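4.3 Grabación de demostraciones: placa y mazo de cables

Manual de puesta en marcha, Turketti / Revisión del 10 de octubre de 2023

Antes de empezar conviene rebajar expectativas. El folleto de Sirusance promete que el modelo "aprende la tarea viendo trabajar al operador". En nuestras pruebas aprendió, sobre todo, los malos hábitos del operador. De las 2.151 demostraciones de la primera campaña, Yaneth Rengifo dio por válidas 856. Las demás siguen en el servidor y no deben usarse para entrenar, por mucho que abulten el total.

Preparación

1. Encienda los dos brazos y espere a que terminen la rutina de inicio. No toque los mandos mientras tanto.
2. Coloque la placa en su marco, y el marco sobre el recipiente de plástico con tapa. Compruebe que no baila.
3. Deje el extremo suelto del mazo en el lado izquierdo. No lo peine ni lo estire: el modelo tiene que ver cables tal como caen.
4. Lleve ambos brazos a la posición de partida y abra las pinzas.
5. Abra una sesión nueva y escriba su nombre completo. "Operador 1" no es un nombre.

PRECAUCIÓN: no apriete la placa por la cara de componentes. Los condensadores redondos sobresalen y se doblan antes de que el operador note nada en el mando. Sujete siempre por el borde. 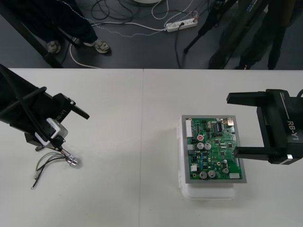
Turketti · Grupo de Manipulación Bimanual · Documentación interna

Grabación

6. Pulse Inicio y cuente hasta dos antes de mover nada.
7. Acerque la pinza derecha al borde de la placa hasta tocarlo. Un contacto ligero es suficiente.
8. Con la pinza izquierda, tome el conector por el cuerpo. Si lo coge por los hilos, termine el movimiento, suelte y marque el episodio como fallido.
9. Presente el conector frente a su alojamiento e insértelo en un solo gesto. Se admite una corrección. Con dos o más, marque "dudoso".
10. Retire los dos brazos y pulse Fin. Los episodios sin retirada se descartan.

NOTA: el programa Pododo asigna a cada episodio una "puntuación de calidad" automática. No la use para decidir. Minoru Ikeda la comparó con la revisión manual en 176 episodios y no encontró ninguna relación útil; varios de los mejor puntuados tenían el conector puesto al revés.

Variación

Cambie la posición del marco cada 16 episodios, también el ángulo. La documentación del proveedor asegura que basta con variar la iluminación por software. Puede ser. Nosotros no lo hemos visto funcionar, y hasta que alguien lo demuestre con una placa girada se mueve el marco a mano.

Revisión

11. Reproduzca cada episodio a velocidad normal. A doble velocidad casi todo parece correcto.
12. Pida a otra persona que revise los "dudosos". Quien grabó no vota.
13. Anote la causa de cada descarte con palabras. El desplegable de Pododo ofrece "Otro", y "Otro" no sirve para corregir nada.

ATENCIÓN: un porcentaje de acierto alto sobre la misma placa y la misma mesa no autoriza a hablar de generalización en los informes. Indique siempre con qué placa se probó y quién preparó el puesto.

La prueba con el segundo modelo de placa está prevista para noviembre. Dudas sobre descartes: Ulises Nina.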